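4.2 Aufräumen einer Tischfläche mit biegeschlaffem Objekt

Abbildung 3 zeigt eine Szene aus der Aufgabengruppe T2 (Tisch abräumen).
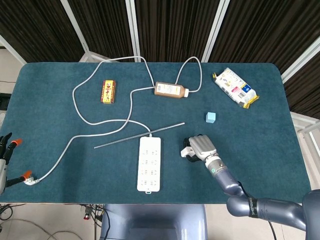

Abb. 3: Tischszene der Aufgabengruppe T2 aus der Kopfperspektive des Roboters. Steckdosenleiste mit Netzkabel, Metallstab, Flasche, zwei bedruckte Packungen und ein kleiner Würfel auf filzbezogener Tischfläche.

Die Aufgabengruppe T2 prüft, ob ein zweiarmiges System eine Fläche mit gemischten Alltagsgegenständen ohne Eingriff einer Bedienperson freiräumen kann. Anders als in T1 (Abschnitt 4.1), wo ausschließlich formstabile Objekte zum Einsatz kommen, enthält jede Szene in T2 ein biegeschlaffes Objekt, dessen Ausdehnung die Reichweite eines einzelnen Arms überschreiten kann. In der gezeigten Anordnung übernimmt diese Rolle das weiße Netzkabel, das in weiten Schleifen zwischen Stecker und Leiste verläuft und hinter mehreren Gegenständen entlangführt. Der Stecker liegt links vorn, die Leiste nahe der vorderen Tischmitte; beide Enden fallen damit in unterschiedliche bevorzugte Arbeitsbereiche der Arme.

Die Szenen wurden im Versuchsraum Ninden nach einem festen Protokoll aufgebaut. Je Steuerungsvariante wurden 48 Durchläufe aufgezeichnet. Verglichen werden die Variante Paju, die Greifposen einzeln aus dem Kamerabild schätzt und nacheinander abarbeitet, und die Variante Wilus, die zusätzlich ein Verlaufsmodell des Kabels mitführt und daraus eine Reihenfolge ableitet. Beide Varianten nutzen dieselbe Hardware und denselben Satz an Greifprimitiven. Ein Durchlauf gilt als bestanden, wenn sämtliche Gegenstände im Ablagebereich liegen, kein Gegenstand vom Tisch gefallen ist und das Kabel keinen Knoten aufweist. Teilerfolge werden gesondert erfasst und gehen nicht in die Erfolgszahl ein.

Für formstabile Einzelobjekte ergibt sich ein weitgehend unauffälliges Bild. Schachteln und Flaschen wurden von beiden Varianten meist im ersten Versuch gegriffen. Schwieriger waren dünne, flach aufliegende Gegenstände. Ein Metallstab, wie er in Abb. 3 schräg über die Tischmitte verläuft, bietet den Fingern kaum Angriffshöhe; der Griff gelingt nur, wenn die Fingerspitzen den Filz leicht eindrücken und die Kraftregelung diesen Kontakt toleriert. Bei zu niedrig gewählter Abbruchschwelle löste die Tischberührung einen Sicherheitshalt aus. Die Schwelle wurde nach den Vorversuchen einmal angehoben und danach nicht mehr verändert.

Die wesentlichen Unterschiede entstehen am Kabel. Paju behandelt Stecker und Steckdosenleiste als zwei unabhängige Objekte. Wird die Leiste zuerst angehoben, zieht sie das Kabel nach und verschiebt alles, was innerhalb der Schleifen liegt. Unter dieser Steuerung wurden 30 der 48 Durchläufe bestanden. In den übrigen Fällen kippte oder verrutschte mindestens ein Gegenstand so weit, dass die zuvor geschätzte Greifpose ungültig wurde, oder das Kabel verfing sich an der gegenüberliegenden Hand. Eine erneute Posenschätzung nach jedem Griff verringert das Problem, beseitigt es bei verdecktem Kabelverlauf jedoch nicht.

Wilus räumt zunächst die vom Kabel umschlossenen Gegenstände ab und nimmt Stecker und Leiste anschließend gleichzeitig auf. Der Erfolg steigt damit lediglich auf 32 bestandene Durchläufe. Der geringe Zugewinn erklärt sich aus einer Verlagerung der Fehler: Verschobene Gegenstände treten seltener auf, dafür scheitert das Verlaufsmodell an Stellen, an denen das Kabel hinter einem Objekt verschwindet und an anderer Stelle wieder sichtbar wird. Werden zwei Kabelabschnitte falsch verbunden, plant das System eine unzulässige Reihenfolge, ohne dass ein internes Fehlermaß dies anzeigt. Die Planungsphase verlängert die Bearbeitung zudem auf bis zu das Doppelte der Zeit von Paju.

Im Hinblick auf die Ausgangsfrage, ob Hausarbeiten dieser Art heute maschinell erledigt werden können, ist das Ergebnis zweigeteilt. Das Abräumen formstabiler Gegenstände ist unter Laborbedingungen beherrschbar. Sobald ein Kabel beteiligt ist, bleibt ein unbeaufsichtigter Betrieb mit den untersuchten Verfahren ausgeschlossen. Zu beachten ist ferner, dass die einfarbige Tischfläche die Segmentierung eines weißen Kabels begünstigt; auf gemusterten Unterlagen sind schlechtere Werte zu erwarten. Der Datensatz Broria, der auch solche Unterlagen umfasst, wird in Abschnitt 4.3 herangezogen.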